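LÉEME

Cojines y butacas: recoger un salón
Ficha del conjunto, versión 2

Qué es esto

Una colección de imágenes de interior dedicada a un asunto que la humanidad lleva siglos sin resolver: los cojines que acaban en el suelo. El conjunto reúne 1.382 imágenes de butacas, sofás y los cojines que deberían estar encima de ellos, con anotaciones sobre el mueble, el tejido, el pavimento y el estado general del desorden.

El nombre interno es Rulov. No significa nada. Estaba libre.

Contenido

imagenes/ contiene las imágenes, una carpeta por salón.
etiquetas/ contiene un archivo por imagen con el mueble principal y los cojines.
tejidos.csv recoge el vocabulario de telas. Léase antes de protestar por una etiqueta.
descartes.txt es la lista de imágenes retiradas, con el motivo en una línea. Algunos motivos se escribieron tarde por la noche y se nota.

Los salones se llaman Hinden, Ceker y Strebel. Hinden es el de las butacas redondas, Ceker el de los sofás largos y Strebel el que tiene de todo, incluida una alfombra que ha dado más trabajo que el resto del mobiliario junto.

Cómo se etiqueta un cojín

Cada cojín lleva tres campos: color, apoyo y postura.

El color se anota con una palabra base y, si hace falta, un matiz. «Gris azulado» vale. «Bruma» no vale, por mucho que lo ponga el catálogo de la tienda. En la versión anterior había once maneras de decir beige y dos anotadores que dejaron de hablarse.

El apoyo indica qué toca el cojín: asiento, respaldo, brazo, suelo, otro cojín. Se admiten varios valores. Un cojín recostado contra el frente de una butaca con una esquina en las baldosas lleva «mueble» y «suelo», y no «caído». Caído es una interpretación; puede que alguien lo haya puesto ahí con toda la intención decorativa del mundo.

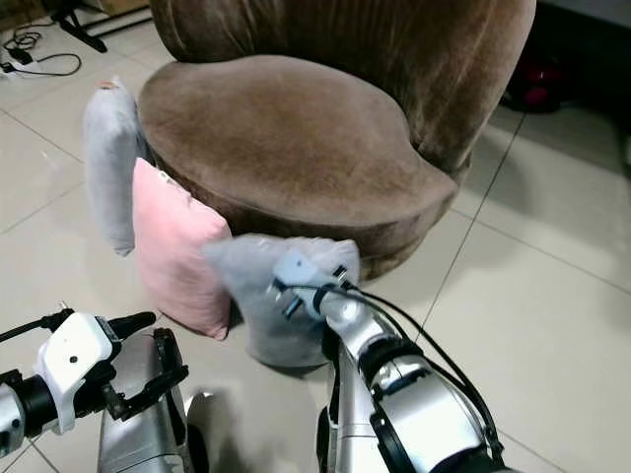

La postura es de pie, tumbado, inclinado o en el aire. Este último valor se añadió en noviembre, cuando quedó claro que un cojín pasa una parte nada despreciable de su vida entre un sitio y otro. Si la tela está arrugada por el agarre, se marca además «deformado». Las arrugas de nacimiento no cuentan.

Las etiquetas de lavado que asoman por una costura se anotan como «etiqueta_visible». Pareció una tontería hasta que hubo que distinguir el derecho del revés en cojines que son idénticos por ambas caras.

Sobre el terciopelo

Merece apartado propio porque se lo ha ganado a pulso. El terciopelo cambia de tono según hacia dónde mire el pelo, de modo que una butaca marrón puede parecer dos butacas marrones mal cosidas. Se etiqueta un solo color por mueble, el dominante, y los brillos se ignoran. Las marcas que deja el pelo no son manchas. Tampoco son sombras. Quien las corrija como manchas recibirá sus propios archivos de vuelta.

En las butacas de base redondeada tapizada hasta abajo, el faldón forma parte del mueble. No hay campo para patas. Hubo una discusión al respecto y la ganó la pereza.

Suelos

Baldosa, madera, alfombra u «otro». Con baldosa clara, las sombras bajo los cojines ayudan a saber si tocan el suelo o les falta un dedo. En la alfombra de Strebel no ayuda nada.

Problemas conocidos

En 127 imágenes el campo de apoyo está incompleto. Están listadas al final de descartes.txt, aunque no estén descartadas, porque no se nos ocurrió otro sitio.

Los cojines de asiento fijos aparecen a veces como cojines sueltos en Ceker. Un cojín de asiento que rellena la butaca entera es asiento, y así debería figurar.

El rosa pálido y el gris pálido se confunden con poca luz. Se agradecen correcciones, no opiniones sobre la paleta.

Las mantas no se etiquetan. Sabemos que están ahí.

Planes

Nos gustaría llegar a 3.000 imágenes e incorporar pufs, que plantean la duda de si son mueble, cojín o un error de compra. De momento, los que salen llevan la etiqueta «puf» y nadie los ha vuelto a mirar.

Cambios

18 de diciembre: se unifican los beiges, se corrige la ortografía de «capitoné» y se elimina la carpeta pruebas_final_buena, que no era ninguna de las dos cosas.

Para avisar de un error, indíquese el salón, el nombre del archivo y el cojín en cuestión, empezando a contar desde el respaldo.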